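Search entries Go

Workshop notebook – simulation bench, Cusbridge
May, started 09:40
Entered by: bench desk

Episode acceptance rules, second pass

Carrying on from the last entry. The first pass of the rules was written for the Jollville layouts and we have been stretching it to cover everything since. It does not stretch well to the hallway layouts, where the robot is between two walls and has a table straight in front of it. Main changes are below. Please read them before accepting any more episodes into the Gallosov set.

Current state of the set: 2,743 episodes logged, 1,139 of them reviewed under the old rules. Target is 3,000 accepted. The reviewed ones stand unless they break rule 1 or rule 4, in which case they go back in the queue.

Rule 1. Start pose. Both grippers must be clear of the table edge before the first command is sent. Clear means clear in the physics log and also clear by eye from the head view. The old wording said "arms in a neutral position", which three of us read three ways. The home pose file is now the reference and it is read-only.

Rule 2. Object placement. Bowls may stand side by side but may not intersect at spawn. The check runs on the collision meshes and ignores the visual ones. Where the two disagree by more than the tolerance in the config, reject the asset and leave the episode alone. Tall items such as vases stay on the table as obstacles and count towards the clearance check even when the task does not mention them.

Rule 3. Head view. Tilt is allowed, including steep tilt. The old rule wanted the horizon level within a few degrees and would have thrown out most of the hallway work for no gain. What matters is that the task object can be seen at the first step and that both hands can be found.

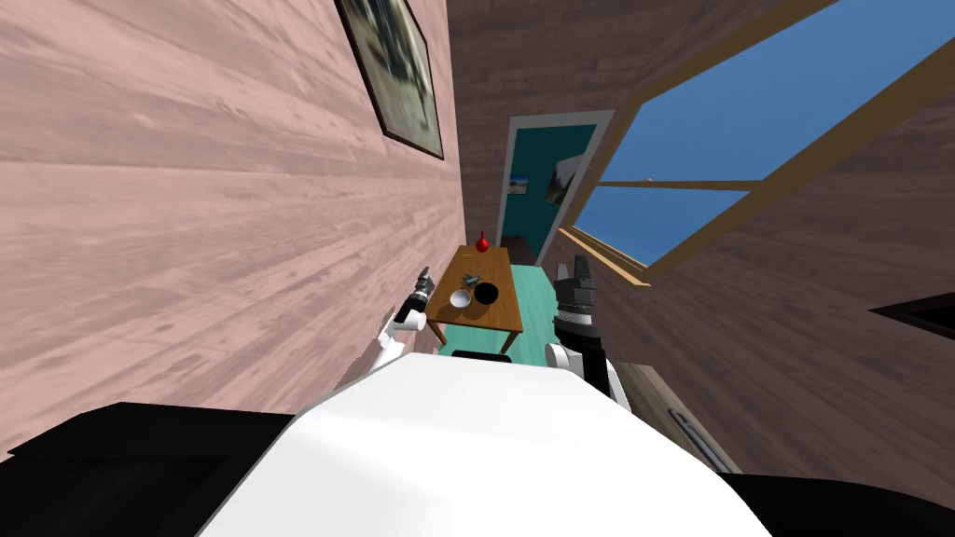 Rule 4. Contact limits

Force on the rim of a dish is capped at 12 N during approach. The cap lifts once both fingers report contact, and the grasp limit from the gripper config takes over. Any spike above the cap during approach fails the episode, however it ends. The old rules passed an episode if the object finished in the right place, and that let in a good deal of shoving.

Logging is at the physics rate. Do not use the down-sampled log for this check. I ran both on the same batch before lunch and the down-sampled one missed most of the short spikes.

Rule 5. Walls and fixtures. Arm contact with a wall, window frame or rail is a fail. Base contact is a fail. A brush against the underside of a table is a fail too, though the present script does not catch it because the underside is missing from the watch list. To be fixed – see open items.

Rule 6. Naming. Episode names carry layout, task and seed, in that order, lower case, no spaces. Notes go in the notes field. Several names have "good" or "good2" in them and the loader reads that as part of the seed.

Wrist views, added 14:15

The wrist view is now required for any task with a rim grasp. The head view is too far off to judge which side of the rim each finger is on, and the hand itself often hides the contact. Reviewers should look at the wrist view at three points: end of approach, first contact, and lift. If the fingers cannot be seen at end of approach, mark the episode "unclear" and move on. Do not guess from the joint values.

Dark dishes remain a nuisance. A matt black item with no shading gives the reviewer no edge to judge depth by, and where it overlaps a pale bowl it can hide a gap or suggest one. For those, open the depth channel as well. I would sooner have a texture change in the Yoo asset pack, but that affects episodes already accepted and needs a version bump.

Clutter on the floor near the table is permitted. It is not a task object and a reviewer need not comment on it unless the base touches it.

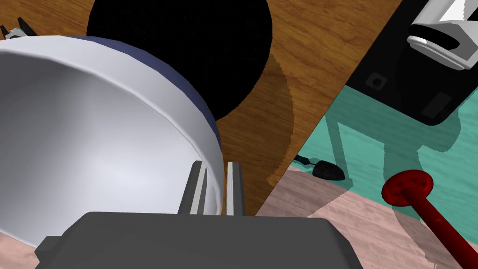 Does a rim grasp need both fingers in contact before the lift command?
Both must report contact for the full settle time given in the gripper config. One finger touching is still approach, so the rule 4 cap applies, and a lift sent in that state is logged as a fault in the policy. The simulator is not to blame for it.

Open items

– Add table undersides to the contact watch list, then re-run the hallway layouts.
– Rule 2 tolerance is one value for all assets. Small items probably want their own.
– Decide whether "unclear" episodes count against the pass rate. Left out for now.
– Review tool still opens the head view first. Should open the wrist view for rim tasks.
– Old rules sheet is still pinned in the shared folder. Mark it withdrawn, keep it readable.

Re-run of the Gallosov queue started 16:50 with the new contact check. Log goes to the usual place, suffix r2.

Contact: bench desk, Cusbridge workshop | © Cusbridge workshop notebooks | Back to top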